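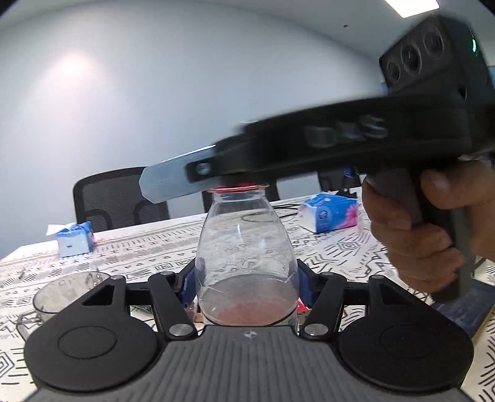
七月起,弗洛克斯特德(Flokstead)小区饮料瓶押金退还办法调整

从七月起,小区北门的饮料瓶回收点改由 Benholm 负责运营,押金标准、开放时间和退款方式都有变化。住户常问的几件事,在本期通讯里一并说明。

先说哪些瓶子能退。瓶身标签上印有押金标志的透明塑料瓶和易拉罐都收,容量从小瓶装到两升装均可。玻璃瓶暂时不收,仍请投到三号楼东侧的绿色玻璃桶。牛奶盒、酸奶杯、食用油瓶和洗涤剂瓶不在押金范围内,按普通可回收物处理。

瓶子请倒空再送来,不需要用水冲洗。瓶盖拧回瓶口即可,不必单独收集。过去回收点要求瓶盖和瓶身分开放,这条规定已经取消,现在盖子和瓶身一起进破碎线,到后端再用水分选。标签不要撕,机器靠标签上的条码识别,条码破损的瓶子会被退出来。瓶身也不要踩扁,压扁的瓶子机器多半读不出来,可以拿到窗口由工作人员查看,条码还能辨认的照常退款。

押金金额分两档:一升以下的瓶罐每个退四角,一升及以上的每个退六角。以前按重量折算的办法不再使用。手里还有旧回收券的住户,可在八月底之前到窗口兑换,过期作废。

退款有两种方式。一种是机器打印小票,凭票到 Mekavus 超市收银台抵扣货款或领取现金,小票自打印之日起两个月内有效。另一种是直接退到 Shenoy 卡里,投瓶前先刷卡,投完再刷一次确认,款项当晚到账。没有卡的住户可以在物业前台免费办理,带上门禁卡登记房号就行。家里老人不方便刷卡的,选小票即可,两种方式金额相同。

机器每次最多连续投 40 个瓶子,满了会自动结算,需要继续投的请重新开始一次。瓶子较多的住户,比如办完聚会或者替邻居代送的,建议走人工窗口,用透明袋装好,工作人员过数后当场出票。人工窗口的开放时间是上午 10 点到傍晚 18 点,中午不休息。机器早上七点开机,晚上九点关机,夜间请不要把装瓶子的袋子留在门口。上个季度就有几次袋子被风吹散,瓶子滚到了车道上。

上季度小区一共退回瓶罐超过 2,000 个,其中塑料瓶占大多数。六月下旬天气转热以后数量明显增加,傍晚下班时段经常排队。时间能错开的住户,上午过来基本不用等。入夏以后收储箱改为每天清运两次,箱满的红灯亮起时机器会停止接收,清运完毕后恢复,一般要等半个小时左右。

还有一件事与回收点地面有关。瓶里剩余的糖水滴到地上会发黏,也招蚂蚁和黄蜂。回收点旁边新装了一个倒液槽,没喝完的饮料请倒在槽里,不要倒进旁边的花坛。倒液槽的滤网由保洁每天清理,烟头和纸巾请不要往里丢。

在家存瓶子的住户,请不要把袋子放在楼道和消防门后面。物业每周巡查楼道,发现后会先贴条提醒,第二天仍未移走的由保洁收走,收走的瓶子不再退押金。地下自行车房靠墙的一排铁架可以临时放置,袋子上写好房号,最多放三天。

机器识别出错、小票打不出来或退款没有到账的,请保留小票或记下投瓶时间,到物业前台填写登记表,三个工作日内会有答复。英文版的使用说明贴在机器右侧,需要纸质版的也可以到前台领取。

下一期通讯将刊登秋季旧衣和小家电集中回收的安排,大件家具的预约办法不变,仍按现行规定办理。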